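Workshop diary: the Vundholm regulator, week three
June. Posted by Shanthi Weerasinghe

Beat error is down again but the rate is not yet where I want it. 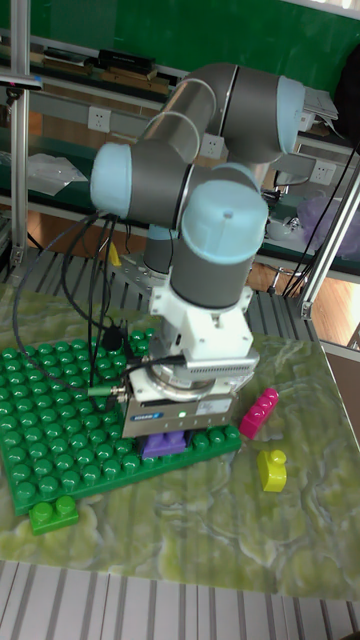
The clock lost four seconds between nine last night and nine this morning, against six the night before. I turned the rating nut a third of a division on Sunday's reading, expected a gain of two seconds, and got it. The thread on the rod is evidently sound, which I had doubted after finding the lower nut cross-threaded when the pendulum first came out of its crate.

For my own record, the clock is a Vundholm wall regulator, weight driven, eight day, seconds pendulum, deadbeat escapement. The case is oak and has been refinished badly at least once. The dial is silvered brass with the maker's name and a serial number ending in 106. The movement had been oiled repeatedly without being cleaned, and the old oil had set to a brown varnish in the sinks.

Morning, 7.40. Room temperature 18.5 degrees, pressure falling slowly. Amplitude steady. I let the pendulum run undisturbed until the kettle was on and then took a set of timings with the microphone clipped to the seatboard. The two halves of the beat now differ by 3 milliseconds. On Tuesday's settings it was 11. I bent nothing; the whole correction was made with the crutch screw, a little at a time, waiting 20 minutes after each adjustment for the swing to settle. Waiting less than that gives readings which look better or worse than they are, and I wasted most of an evening last week chasing them.

9.15. Wound the clock. The maintaining power held during winding, as it should. The click spring still sounds thin. I had it out on the bench in week one and found a hairline mark near the foot, which might be a crack or might be a file mark left by the last person in there. Under the loupe I could not decide. I have ordered a strip of spring steel from Van der Linden and will make a new one whatever it is. Their catalogue still lists widths in one column and thicknesses in another with no indication of which combinations are in stock, so I telephoned. They have it.

10.30 to 12.00. Bushings. Only the third wheel rear pivot hole was bad enough to need one, and that was done in week two. I went back today to check the end shake on the whole train with the plates pinned. Centre wheel good. Third wheel a little tight, eased by taking the shoulder of the new bush back with a sinking cutter, three light turns by hand. Escape wheel good. I had considered bushing the escape front pivot hole as well, but the pivot is round and polished and the side shake is within what I would accept on a new clock. Leave alone.

The pallets are another matter. There is a visible groove on the entry face where the teeth have been dropping, and a much fainter one on the exit. The usual answer is to shift the pallets along the arbor so that the teeth meet unworn steel, and there is room for it, a millimetre and a half on the rear side. Somebody has already shifted them once in the other direction. I found their old register line scribed on the arbor. So the present groove is the second, and the position I would move to lies close to the first. The alternative is to stone the faces flat and close the pallets down to restore the drop. On a deadbeat this means keeping the locking faces concentric with the arbor, and I do not have a fixture for that which I trust. I have written to the people at Akadov to ask whether they still do pallet refacing and what they charge.

Lunch. Cheese and pickle. Rain from half past twelve, heavy for a short time, gutter over the back door overflowing again at the joint.

13.45. Suspension spring. The one fitted is a replacement and is too stiff. It is the right length and the chops fit the cock, so I can see why it was used. I measured the strip at 0.15 mm, where the surviving original in the bottom of the case was 0.10. A stiffer spring raises the rate, so when I fit the thinner one the clock will lose and the nut will have to go up. I want two clear weeks of readings on the present spring before changing it, otherwise I shall have no idea what the change did. Eight days of readings so far.

Spent an hour on the log itself. I had been writing the rate as seconds per day but taking readings at uneven intervals, then correcting in my head. All entries are now recalculated to a full day. Two of them were wrong, one by nearly a second. The trend is unchanged but the scatter is smaller, which is pleasing.

16.20. Weight shell. The brass is thin at the bottom edge and has been soldered. The lead inside has a coat of white powder, so gloves on and the bench covered. I weighed the whole thing but must do it again on the better scale, as the kitchen one reads in steps of 5 g and stops at 2000 g in any case.

17.50. Reading taken, rate in line with the morning. Shut the case door and left it.

To do: strip for click spring. Answer from Akadov. New silk for the dial door, from Cloststead if they still keep the dark green. Gutter joint.

Contact: use the form on the diary index. Text copyright Shanthi Weerasinghe. Back to top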